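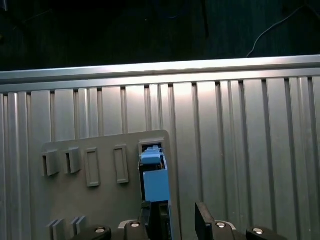

Who can take part in the Motundale Household Records Study?

Any adult who lives in Motundale or Gerncombe and keeps family papers, photographs, or recordings at home, on paper or in digital form, may apply.

The Perić Institute for Local History invites applications from households willing to take part in a study of how ordinary families keep, lose, and pass on their records. The study will enroll 210 households. Applications must be received by 2026-09-04.

Background

Local archives hold a great deal of material from churches, town offices, and businesses, and much less from private homes. What does come from private homes tends to arrive after a death or a move, often in boxes that have already been sorted by someone in a hurry. Letters are kept and bills are thrown out. Photographs are kept without the names of the people in them. In recent decades the problem has changed shape, as more and more family material exists only on old computers, telephones, and storage drives whose contents the family can no longer list.

The Institute first looked at this question through a mailed questionnaire, to which 490 households replied. The replies told us what people said they owned. They told us much less about how the material was stored, who in the household was responsible for it, or what would happen to it next. The present study is meant to fill that gap by working with a smaller group over a longer period.

What participation involves

The study runs for 10 weeks. Each household names one adult as its main contact. Other members of the household may join in any activity and are encouraged to do so, but only the main contact is required to complete every step.

At the start, a member of the research staff will visit the home, or meet the main contact at our Gerncombe office if a home visit is not wanted. The visit consists of a recorded interview and a short inventory of the places in which records are kept. Staff will not open boxes, albums, envelopes, or files unless asked to do so by the participant.

During the weeks that follow, the main contact keeps a log. An entry should be made each time a family record is looked for, found, moved, copied, given away, or thrown out. Most entries will take only a few minutes. The log may be kept in the printed booklet we supply or on a form on our website, but please use the same one throughout.

A second interview takes place at the end. It covers the entries in the log and asks about any plans the household has made for its records, including wills, informal promises, and arrangements with relatives who live elsewhere.

Digital material

Households are asked to include digital records in both the inventory and the log. These may be photographs on a telephone, scanned documents, home videos, e-mail, or the contents of computers that are no longer in use. Participants do not need any technical knowledge. We are as interested in a drive that has sat in a drawer for years as we are in a carefully labeled backup. 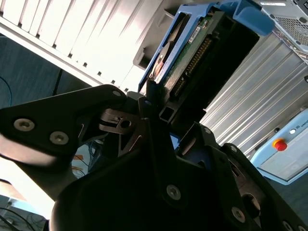 Participants who own storage devices they cannot read may request an appointment with the Institute's reading room in Hositz. Staff there will try to identify the contents and, where possible, make a copy for the family. No result can be promised, and a device that shows signs of failing will be returned without further attempts. The service is free to enrolled households and is optional. Declining it has no effect on participation.

Who may apply

The main contact must be a legal adult, must live in the household full time, and must expect to stay at the same address until the study is complete. Interviews are held in English. An interpreter can be arranged if the request is made on the application form.

Households of every size are welcome, including people who live alone. We would particularly like to hear from renters, from families who have moved to the area within the last few years, and from households in which the records of more than one family have been combined through marriage, adoption, or inheritance. These groups were poorly represented among the replies to the questionnaire.

It is not necessary to own old or valuable items. A household whose records consist of tax returns, school reports, and one shoebox of snapshots is fully eligible. Dealers in books, manuscripts, or photographs are not eligible, nor are employees of the Institute or members of their households.

Payment

Each household receives $50 after the first interview and a further $50 after the second. Payment is made by check to the main contact. A household that withdraws between the two interviews keeps the first payment. Travel to Gerncombe or Hositz is reimbursed at the Institute's usual rate upon receipt of a signed claim form.

Privacy and consent

Participation is voluntary. The main contact will be asked to sign a consent form before the first interview, and any other adult who wishes to be recorded must sign one as well. Minors may be present but will not be interviewed.

Interview recordings are stored under a code and are open only to the research staff. Names, street addresses, and other identifying details are removed from transcripts before they are used in any report. Participants may review their own transcript and may ask for passages to be taken out. Requests of this kind should reach us before the end of June, when the transcripts will be closed for analysis.

Copies made in the Hositz reading room belong to the family. The Institute keeps no duplicate unless the family makes a gift of the material under a separate agreement. Taking part in the study does not oblige a household to donate anything, now or later.

A participant may leave the study at any time by writing to the study office. No reason needs to be given. Log entries and recordings already received will be destroyed if the participant so requests.

How to apply

Application forms are available at the Institute's front desk in Motundale, at the Gerncombe office, and at public library branches in both towns. A form can also be mailed on request. Please answer all questions on both sides of the form. The section headed "Records in the Home" may be completed in a few words, and a full list is not expected.

Completed forms may be returned by mail or by hand to any Institute office. Only one application per household will be considered. If more eligible households apply than can be enrolled, places will be assigned by lot within each town. All applicants will be told the outcome in writing, and those not selected may ask to be placed on a waiting list.

Inquiries about eligibility, access needs, or the consent form should be addressed to the Study Office, Perić Institute for Local History, Motundale. Staff are unable to offer appraisals or advice on the sale of family items.

10 shares
No comments

Related items
Reading room rules and opening hours, Hositz
Giving family papers to the Institute: a short guide
Summary of replies to the household questionnaire
Call for papers: Town and Family in the Gerncombe Valley
Position open: part-time cataloger, Motundale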